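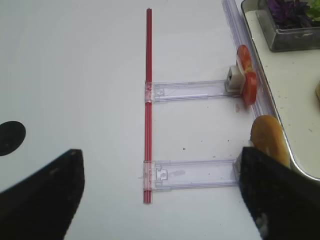
Kinga Virág
Toys and secondhand editor, Vikalstead Parents' Guide

Odd parts from play sets: your questions

I have a thin red rod with two clear plastic arms on it. What is it?

I don't know, and I'd be wary of anyone who names it from a photo. The clear connectors wrap around the rod, one a third of the way down and one near the bottom, and both have small notches, so the thing was made to go together this way. What it went together for is another matter. A drying rack, a shelf support and a crane have all been suggested to me with great confidence.

Is the tomato slice part of it?

I doubt it. It looks like a toy slice or a food model, and it's up against the little white block at the end of the upper arm. Being next to something doesn't make it a matching piece. Play food gets into everything. I once bought a Parkus train set with half a fried egg in the track box.

Isn't clear plastic a sign of better quality?

Sellers would like you to think so. Clear parts can be tough or they can be brittle, and the lavender tint you sometimes get tells you nothing I'd pay extra for. Look where the arm meets the rod and flex it gently. If you find a crack at a notch, put it back.

Can a snapped clip be glued?

You can try. In my experience a glued latch holds until the first time a child uses it as a latch. A glued arm that doesn't have to move has a better chance.

How do I clean ridged strips?

Warm water, dish soap and an old toothbrush for the channels and the small cutouts. Fingerprints come off with a soft cloth. I've tried two "toy-safe" sprays from Gál and couldn't tell the result from soap.

Are bulk lots of loose parts good value?

Rarely. The last lot I bought was listed as 538 pieces. I counted 358, and only 11 of the play food items were whole. It cost me $16 – fair enough if you like sorting, less so if you wanted a working toy kitchen.

Should I keep mystery parts?

Keep them assembled, in a bag, until you've been through the rest of the box. Taking them apart to save space is how one puzzle becomes five.

What about small children?

Thin rods and little blocks belong out of reach of anyone who still puts things in their mouth. A "3+" sticker added by a seller isn't a safety test.

Last updated: August

Comments

Szabolcs Kun: I still say rack. Look at those cutouts.

mumleymom: Soap worked on ours but the white bits stayed yellow. Any ideas?

P. in Parkus Row: 538 pieces, sure. They count the crumbs.

Related
Play food: which sets survive a toddler?
Reading a secondhand toy listing
Mumley toy swap: what to bring
Do storage trays with dividers help?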